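Print this page | E-mail this page

Skallero roller blinds, double window
Section 3: Fitting and setting the overlap

Read 1 and 2 first. Bracket spacing is in there, not repeating it.

1. Clear the sill. Plants, bowls, the lot. Wipe it down.

2. Left blind goes up first. Pin end in, then the chain end. Push till it clicks.

3. Right blind next, on the front bracket so it hangs over the edge of the left one. Minimum overlap 14 mm.

CAUTION: Don't stand on the sill. Use a step ladder.

4. Lower both all the way. Check for light between the two. A bright line down the join means the overlap is short or one tube is out of level.

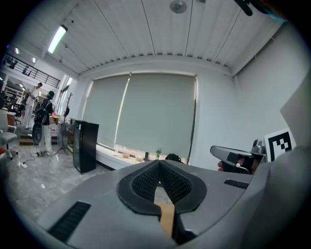 5. To close up the gap, raise both, loosen the right bracket half a turn and slide it left. Retighten. Lower and check agian.

NOTE: Best done mid-morning with the ceiling lights off. Grey-green fabric hides a small gap at night.

6. Set the bottom stop. 100 mm of fabric must stay on the tube.

7. Fix chain to wall with the safety clip suplied. Not optional, kids.

8. Sill stuff back on, clear of the bottom rail.

Spare clips: part 923, ask for Wenche Lindholm at Brudmont. Not in Tuesday.

Print this page | E-mail this page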